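3.2 Collecting the demonstrations

Every learning method in this paper is fed by people moving their hands, and the people were us. We had hoped to buy this part of the work from Dallgate, who quoted a price that made our department head laugh out loud in a corridor. So between 12th August and the first frosts of November we took turns at the bench with a pair of hand-held grippers, and the Endudska set is the result: 500 demonstrations, of which we are proud of most.

The protocol is dull by design. A session has 24 demonstrations and one operator. The operator starts with both grippers open and held clear of any object, waits for the tone, does the task, opens the grippers again and waits for the second tone. Recordings with a late start were kept if the task itself was complete. Recordings in which the operator forgot the second tone and went to lunch were trimmed by hand, a job that fell to whoever had gone to lunch.

Our first argument was over the moments when nothing is being held. An open gripper over a bare surface carries very little news, and a model trained on a great deal of it learns to be very good at hovering. Our first model, Moriarty, was superb at it. It could wait above a tabletop with a patience none of the authors possess.
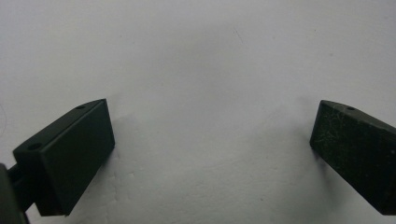 Sirkka Rantala objected, in her comments on an early draft, that we were blaming the pauses for what was really a labeling problem: a pause before a grasp and a pause after a release look the same to the wrist view, and we had given the model no means of telling them apart. She suggested that we leave the pauses alone and give the network a longer memory.

We tried both. Trimming every pause to 15 time steps cured the hovering and brought in a new habit, a sort of nervous lunge. Leaving the pauses whole and lengthening the memory, as Rantala had proposed, gave slower training and calmer motion. The final model, Atska, uses the longer memory and a mild trim, a compromise that pleased neither side and has worked well enough to be left alone.

A related nuisance is the wrist view itself. Over a pale, even surface it offers the network little to hold on to besides the fingers and their shadows. The shadows turned out to matter more than we would like to admit. When we masked them in training, the policy's sense of height over the table got worse — clearly so in the placing tasks, less so in the sorting ones. We did not set out to build a shadow reader, and we make no claim to have built a good one. 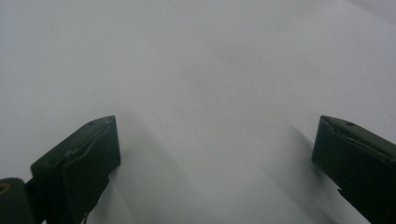 Figure 4. View from a hand-held gripper, fingers apart and nothing between them.

Frames of the kind in Figure 4 were kept in the training set and given a lower weight. Throwing them out altogether made the start of each motion ragged, and an arm that begins badly seldom improves on the way.

The two-handed tasks were harder on everyone. Each hand brings its own gripper and its own view, and the two streams must agree on what time it is. Ours disagreed, at first by a little and then, after a software update that we had been told was minor, by a lot. Iolo Ruddock wrote the script that lines them up again using the start tone, and we have since stopped installing minor updates. We threw away 100 early recordings that could not be saved. They do not count toward the total given above, though they certainly felt as if they should.

A third view, from head height, takes in both grippers and the work surface at once. It is the view that human reviewers asked for whenever they had to decide if a demonstration was fit to keep, and the one that the policy, left to choose, used least.

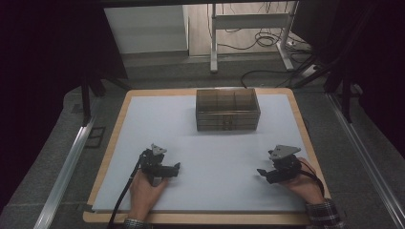 Could the head view be dropped at run time? It could for the single-handed tasks, where the policy did as well without it; for the two-handed tasks we kept it, as the hands tended to lose track of each other.

Review was done by Omid Rezaei and Roya Ebrahimi, working apart and comparing notes afterward. Most of their disputes were over demonstrations that reached the goal by an ugly route. Rezaei wished to keep these as honest examples of human skill, Ebrahimi wished to keep her faith in it, and the disputed recordings went into a separate folder that is released with the rest of the data.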